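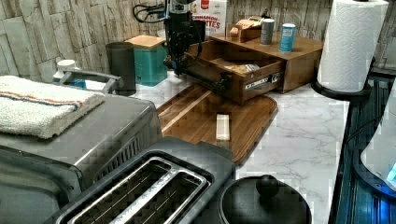
Waxing small wooden kitchen pieces takes an evening and costs very little. The method below is the one I use for trays, boards and little storage boxes, and it suits any bare or oiled wood that lives near a worktop. Empty everything first, drawers included. A wooden drawer unit with cans standing on its flat top and a small wrapped item left inside the drawer can't be waxed properly, and if it has metal runners they need to be kept clear of wax too. Cover them with masking tape before you open the tin.

## What you need

- A tin of soft beeswax polish. I use Pleltico, but any plain one will do
- Sandpaper, a medium sheet and a fine sheet
- Two lint-free cloths
- An old toothbrush for the corners
- Masking tape

## Cleaning and sanding

Wipe the piece with a damp cloth and a drop of washing-up liquid, then wipe again with clean water. Stand it on its edge so both faces dry evenly. Leave it for 4 hours, longer in a cold room.

Sand with the grain, never across it. Start with the medium sheet only if there are scratches or raised fibres — otherwise go straight to the fine one. Go gently over the corners. Brush off the dust and finish with a dry cloth.
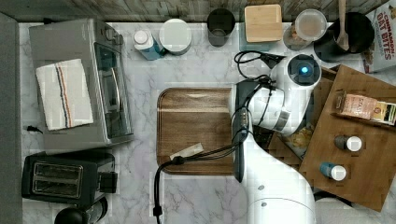 **Can I wax over old oil?**
Old oil is fine under wax as long as it has dried hard and doesn't feel tacky. If it is tacky, rub it back with a cloth and leave the piece for a few days before you start.

## Putting the wax on

Scoop out a bit of wax the size of a pea and warm it in the cloth. Rub it in small circles, then smooth it out along the grain. Thin coats are the aim. A thick coat stays sticky and picks up crumbs.

Wait 5 minutes and buff with the second cloth until it stops dragging. Do the same again the next day. Use the toothbrush where a handle or label plate meets the wood — wax collects there and goes white.

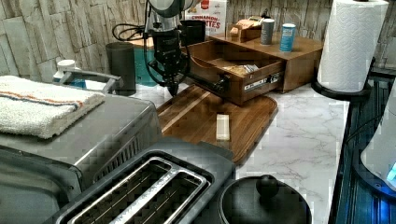 *Cutting board and drawer box on the counter.*

## Keeping it up

Wash by hand and don't soak. Boards that get daily use want a fresh coat every month, boxes and trays perhaps twice a year. I do mine in June and again before winter. Keep the lid tight on the tin. If the wax goes hard, stand the tin in a bowl of warm water until it softens.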